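燃費改善の後付けチューニングユニット、効果あると思う？

1 : 初代コンパクト乗り
中古の1.5Lコンパクトに乗っています。通勤が片道28キロあって、ガソリン代がじわじわ効いてきました。
最近よく広告で見るDivbridgeの後付けユニットが気になっています。アクセルの信号とエンジン側のコンピューターの間に割り込ませるタイプで、販売ページには「学習機能で燃費向上」と書いてあります。取り付けはカプラーオンで、工具もほとんど要らないとのこと。
使っている人、または使うのをやめた人の話が聞きたいです。メーカーの宣伝文句はもう読んだので結構です。

2 : 工場裏の猫
その手の製品は名前を変えて昔から出てくる。
「学習機能」が何を学習しているのか、説明書に書いてあるのを見たことがない。

3 : 峠は卒業
つけてますよ。Divbridgeじゃなくて Sternwood のほうですが、仕組みは似たようなものだと思います。
自分の車では満タン法で確かに伸びました。街乗り中心で、踏み始めが穏やかになるモードを使っています。疑う人が多いのはわかるけど、試しもしないで全部インチキ扱いはどうかと。

4 : 工場裏の猫
>>3
踏み始めが穏やかになったなら、右足を穏やかにすれば同じ結果になるのでは。
あと満タン法、何回分の記録？

5 : 峠は卒業
>>4
装着前が2回、装着後が6回。スタンドは同じところです。

6 : 工場裏の猫
>>5
装着前が2回じゃ比較にならない。冬に測って春につけたら、何もしなくても伸びる。暖機の時間もエアコンもタイヤの空気圧も変わるんだから。
嘘をついていると言いたいわけじゃなくて、その記録からは何も言えないという話。

7 : 峠は卒業
>>6
まあ季節は確かにまたいでます。10月につけて、それより前の記録は夏場のエアコン全開のときのものなので、そこを突かれると弱い。
でも運転が楽になったのは事実ですよ。渋滞でギクシャクしなくなった。燃費だけが価値じゃないでしょう。

8 : 初代コンパクト乗り
自分が知りたいのは燃費のほうなので、ギクシャクが減るだけだと正直買う理由が弱いです……。
元が取れるかどうかで考えています。

9 : 軽トラと暮らす
スロットルの信号に割り込むやつと、燃調まで書き換えるやつをごっちゃにしてる人が多いから整理しておくよ。
前者はアクセル開度の信号を加工してエンジン側に渡すだけ。燃料の噴き方は純正のまま。だから同じ加速をすれば同じだけ燃料を使う。
後者は本当に中身が変わるけど、排ガスや保証の話が絡むから素人がカプラーオンでやるものじゃない。
Divbridgeは写真を見る限り前者のコネクターだね。

10 : 名無しのディーゼル
>>9
前者でも、信号を鈍くすれば無駄に踏む人の燃費は良くなる。効果ゼロとまでは言い切れない。
エコモードがついている車なら純正ボタンで足りる、というのが自分の結論。

11 : 初代コンパクト乗り
>>10
エコモードはついてます。ほとんど押したことがありません。

12 : 工場裏の猫
>>11
まず押せ。

13 : 白い箱バン
横から失礼。自分はAntoniadisの診断アダプターを挿して、パソコンで燃料噴射量のログを取っています。瞬間燃費計の表示を眺めるよりは比較しやすい。
ただしログを取ったところで、同じ道を同じ流れで走れる日なんてそうそう無い。通勤路の信号ひとつで結果が変わります。

14 : 軽トラと暮らす
>>13
アダプターの値をそのまま信じるのも危ないけどね。噴射量は計算で出している値だから、給油量との突き合わせは要る。

15 : 白い箱バン
>>14
それはやってます。給油のたびに補正をかけて、ずれが大きい回は捨てる。
ログが溜まりすぎて、ノートだと集計が重くなってきたので、中古のデスクトップに全部移すことにしました。

16 : 名無しのディーゼル
>>15
ずれが大きい回を捨てるの、都合のいい数字だけ残していないか？
捨てる基準は先に決めてからやらないと、結局Divbridgeの宣伝と同じことになる。

17 : 白い箱バン
>>16
痛いところを。基準は途中で一度変えました。捨てた分のデータは残してあるので、入れて計算し直すことはできます。
デスクトップの中はこんなです。

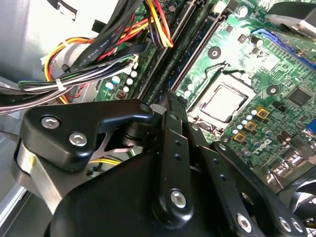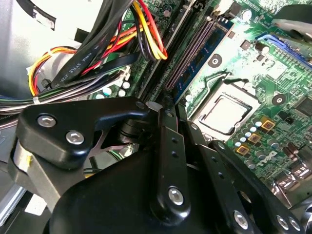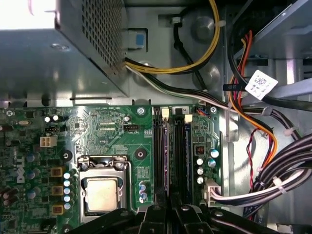 計算し直すなら全部の回を入れた平均と、捨てた後の平均を両方出します。片方だけ載せても、どうせここの人は信じないでしょうし。
ちなみにユニットは何もつけていない車の記録です。何もつけていないのに、月によって平気で上下します。その幅より小さい改善を「効果」と呼ばれても、自分は納得できない。

18 : 工場裏の猫
>>17
両方出すなら文句はない。

19 : 峠は卒業
>>17
その幅がどれくらいか知りたいです。うちの伸びがその中に収まるなら考え直します。収まらなかったら謝ってくださいね、猫さん。

20 : 工場裏の猫
>>19
車も道も違うのに、17の幅とお前さんの伸びを比べてどうする。ユニットを外して同じ時期の記録を取れ。外すのも簡単なんだろう。

21 : 峠は卒業
>>20
内張りの爪が怖いのであんまり外したくないんですよ。切り替えスイッチでオフにするのはだめですか。

22 : 軽トラと暮らす
>>21
オフのときに信号が素通しになる作りなら、それで十分だと思う。ただ、自分の足が慣れてしまっているから、オフにした直後の記録は使わないほうがいい。

23 : タイヤ屋見習い
Dasowの磁石を燃料ホースに巻いている者ですが、流れを読んで黙っていようと思いました。

24 : 名無しのディーゼル
>>23
それは外していい。

25 : 初代コンパクト乗り
皆さんありがとうございます。とりあえず購入は見送って、エコモードを押した状態で満タン法の記録をつけてみます。空気圧も長いこと見ていないので、次の給油で合わせます。
ところで販売ページの「返金保証」、よく読むと開封後は対象外とありました。開けずにどうやって試すんでしょう。

26 : 工場裏の猫
>>25
それを先に書け。
空気圧は冷えているときに測れよ。走った後だと高く出る。

27 : 峠は卒業
>>25
Sternwoodは開封後でも返品できましたよ、送料はこっち持ちでしたが。自分は返してないけど。
オフの記録、次の給油からつけ始めます。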